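Programmieren durch Vormachen

Programmieren durch Vormachen (auch Lernen aus Demonstrationen, englisch programming by demonstration oder learning from demonstration) bezeichnet in der Robotik eine Gruppe von Verfahren, bei denen ein Roboter eine Aufgabe anhand von Beispielen erlernt, die ein Mensch ihm vorführt. Das Verhalten wird dabei nicht Schritt für Schritt in einer Programmiersprache niedergelegt, sondern aus aufgezeichneten Bewegungen, Greifzuständen und Kamerabildern abgeleitet. Die vorführende Person wird in der Fachliteratur meist als Demonstrator oder Bediener bezeichnet.

Begriff und Abgrenzung

Der Begriff wird uneinheitlich gebraucht. Im engeren Sinn umfasst er nur Verfahren, bei denen aus mehreren Vorführungen eine verallgemeinerte Handlungsvorschrift gewonnen wird. Im weiteren Sinn schließt er auch das in der Industrie seit langem übliche Teach-in ein, bei dem der Roboter an einzelne Punkte gefahren wird und diese anschließend unverändert wiederholt. Vom bestärkenden Lernen unterscheidet sich das Verfahren dadurch, dass kein Belohnungssignal vorgegeben werden muss; beide Ansätze werden allerdings häufig verbunden, etwa wenn eine vorgeführte Bewegung als Ausgangspunkt für eine spätere Optimierung dient.

Als Nachahmungslernen (Imitationslernen) wird im Allgemeinen der rechnerische Teil des Vorgangs bezeichnet, also die Ableitung einer Steuerungsvorschrift aus den Daten. In der Praxis werden beide Ausdrücke oft gleichbedeutend verwendet.

Formen der Vorführung

Kinästhetisches Führen

Beim kinästhetischen Führen fasst der Bediener den Roboterarm an und bewegt ihn von Hand durch die Aufgabe. Der Arm muss dazu nachgiebig geregelt sein, und sein Eigengewicht wird von der Steuerung ausgeglichen. Da die Bewegung unmittelbar am Roboter entsteht, ist sie für diesen in jedem Fall ausführbar. Schwierig bleibt die Führung zweier Arme durch eine einzelne Person, besonders wenn zugleich beide Greifer zu öffnen und zu schließen sind. Hinzu kommt, dass die Hände des Bedieners in den Kamerabildern erscheinen, im späteren Betrieb aber fehlen.

Fernsteuerung

Bei der Fernsteuerung (Teleoperation) bewegt der Bediener ein Eingabegerät, dessen Stellung auf den Roboter übertragen wird. Gebräuchlich sind Steuerknüppel, Handgeräte aus dem Bereich der virtuellen Realität sowie baugleiche oder verkleinerte Führungsarme, denen der ausführende Arm folgt. Der Bediener kann neben dem Roboter stehen oder sich in einem anderen Raum befinden. Im zweiten Fall ist er auf Kamerabilder angewiesen, und Verzögerungen in der Übertragung wirken sich auf die Güte der Vorführung aus. Kräfte werden nur von einem Teil der Systeme an die Hand zurückgemeldet.

Handgeführte Greifer

Eine dritte Form kommt während der Aufnahme ohne Roboterarm aus. Der Bediener hält einen oder zwei Greifer, die in ihrer Geometrie dem Endeffektor des Zielsystems entsprechen, und führt die Aufgabe damit selbst aus. Aufgezeichnet werden die Lage der Greifer im Raum, die Öffnung der Backen und das Bild einer oder mehrerer Kameras. Zur Lagebestimmung dienen unter anderem würfelförmige Markerträger mit quadratischen Schwarzweißmustern, deren Position und Ausrichtung sich aus dem Kamerabild berechnen lassen. Die Würfelform wird gewählt, damit auch bei gedrehtem Handgelenk möglichst eine bedruckte Fläche sichtbar bleibt.

Typische Übungsaufgaben stammen aus dem Haushalt und beschränken sich auf wenige Gegenstände, beispielsweise eine Schale und einen Löffel auf einer freien Tischfläche. Der Löffel gilt als anspruchsvolles Objekt: Sein Stiel ist schmal, er liegt flach auf, und er kann sich zwischen den Backen verdrehen, wenn er zu weit vom Schwerpunkt entfernt gefasst wird.

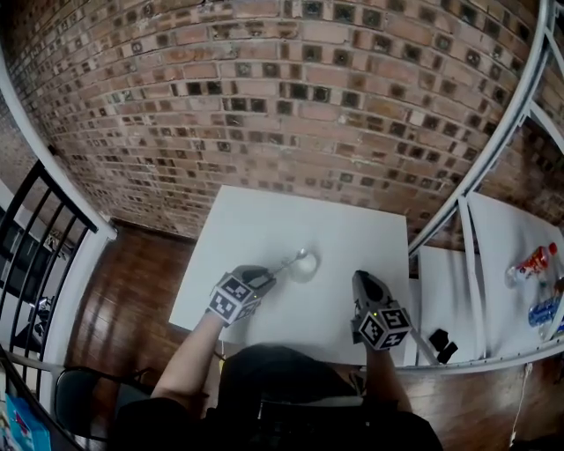
Gegenüber der Fernsteuerung verkürzt sich die Aufnahmezeit je Vorführung in der Regel erheblich, und die Ausrüstung lässt sich an wechselnden Orten einsetzen. Dem steht gegenüber, dass der Bediener Bewegungen ausführen kann, die der Arm später nicht nachvollziehen kann, sei es wegen seiner Reichweite, seiner Gelenkgrenzen oder seiner Höchstgeschwindigkeit. Aufnahmen dieser Art werden deshalb vor der Verwendung rechnerisch auf Ausführbarkeit geprüft.

Aufzeichnung und Aufbereitung

Eine einzelne Vorführung wird als Episode gespeichert. Sie beginnt mit einer festgelegten Ausgangsstellung und endet mit einem vereinbarten Zustand der Gegenstände. Bewegungsdaten und Bilder tragen gemeinsame Zeitstempel; schon kleine Abweichungen zwischen beiden Datenströmen führen dazu, dass der Zeitpunkt des Zugreifens falsch gelernt wird. Verbreitet ist eine Abtastung mit 60 Bildern je Sekunde, die vor dem Training häufig wieder verringert wird.

Zur Aufbereitung gehören das Entfernen von Pausen am Anfang und am Ende, die Kennzeichnung missglückter Versuche und die Überbrückung kurzer Abschnitte, in denen die Marker verdeckt waren. Missglückte Versuche werden nicht immer verworfen. Enthalten sie eine gelungene Korrektur, etwa ein Nachfassen, so können sie das erlernte Verhalten robuster machen.

Der Umfang der Datensätze schwankt stark. Für eine eng begrenzte Aufgabe an einem festen Arbeitsplatz genügen mitunter 60 Episoden. Soll das Verhalten auf andere Tische, Lichtverhältnisse oder Gegenstände übertragbar sein, werden 1000 bis 2000 Episoden und mehr angesetzt — wobei die Vielfalt der Aufnahmeorte oft stärker ins Gewicht fällt als die bloße Zahl.

Ableitung des Verhaltens

Das einfachste Verfahren ist das direkte Nachbilden (behavioral cloning). Ein Modell wird darauf trainiert, zu jeder Beobachtung diejenige Bewegung auszugeben, die der Bediener in einer vergleichbaren Lage gewählt hat. Kleine Fehler können sich im Betrieb aufsummieren und den Roboter in Zustände bringen, die in den Daten nicht vorkommen. Gegenmaßnahmen sind die Vorhersage ganzer Bewegungsabschnitte anstelle einzelner Schritte sowie ergänzende Vorführungen, bei denen der Bediener nur in kritischen Momenten eingreift.

Anforderungen an den Bediener

Die Güte der Daten hängt wesentlich von der vorführenden Person ab. In einer von Harriet Oyelaran und Bo-ram Min verfassten Arbeitsanleitung des Projekts Prutolgate, Stand 18. September 2023, wird empfohlen, zu Beginn jeder Sitzung mehrere Vorführungen ohne Aufzeichnung vorzunehmen, Greifbewegungen in gleichmäßigem Tempo auszuführen und die zweite Hand auch dann im Sichtbereich der Kamera zu halten, wenn sie gerade nicht benötigt wird. Abweichungen zwischen mehreren Bedienern gelten dort als erwünscht, solange die Reihenfolge der Teilschritte gleich bleibt. Soledad Esposito vertritt demgegenüber die Auffassung, dass auch unterschiedliche Reihenfolgen aufgenommen werden sollten, sofern sie getrennt gekennzeichnet sind.

Siehe auch

Endeffektor
Imitationslernen
Lagebestimmung mit Markern
Teach-in-Verfahren
Teleoperation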